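Flindgate Publishes Folding and Sorting Guide for Household Knitwear

Reading time: 2 min

Flindgate, a publisher of home care reference sheets, has released a guide to folding and sorting soft garments at home. The guide covers sweatshirts, sweatpants, fleece and socks, and is written for households that fold on a sofa or bed instead of a table.

The first section deals with ribbed hems. A ribbed band is denser than the body of the garment and pulls the cloth beside it into creases when the two are folded together. The guide instructs the reader to lay the band straight along its seam before making any fold in the body, and to keep hold of the band until the fold is set.

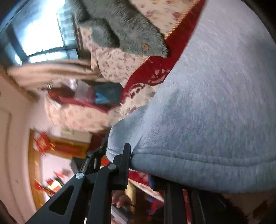 Ribbed hem band and seam on a blue-gray garment.

Waistbands are treated separately. Wide elastic contracts when released, and a waistband that has doubled back on itself will hold the doubled shape in a drawer. The recommended order is to open the waistband, flatten it, match the side seams, and fold the legs last. Drawstrings, where present, are tucked inside.

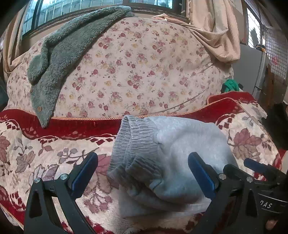

CLESTON, Nov 12, 2020 – The guide is available from today as a printed sheet and as a download. It contains 384 numbered steps in 7 sections and replaces the Ukel laundry cards, which Flindgate has withdrawn.

"The Ukel cards assumed a flat, hard surface," said Ita Cronin, who edited the guide. "A plush blanket grips the underside of a garment. The cloth has to be lifted and set down. Dragging it puts the crease back in."

Draft instructions were tested in October by 1,943 subscribers. Changes made after the test include larger diagrams and a shorter section on fleece, which is now draped over a sofa back until the smaller items have been put away. 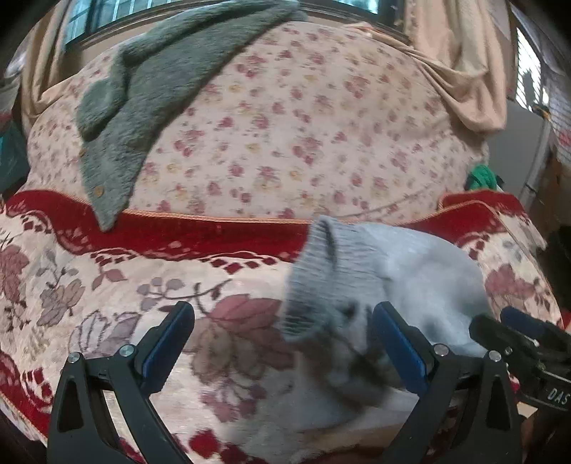
Socks are the subject of the final section. They are sorted by cuff before color, as grays are difficult to match in mixed daylight. Each pair is laid cuff to cuff and folded in thirds. The guide advises against turning one cuff over the other, a method that stretches the rib.

"Readers asked for fewer folds per item," said Jaime Rocha, technical writer at Flindgate. "No sock in the guide now takes more than 3."

The printed sheet is supplied folded and can be ordered from Flindgate's office in Cleston. Holders of the withdrawn Ukel cards may exchange a complete set for the new sheet by mail.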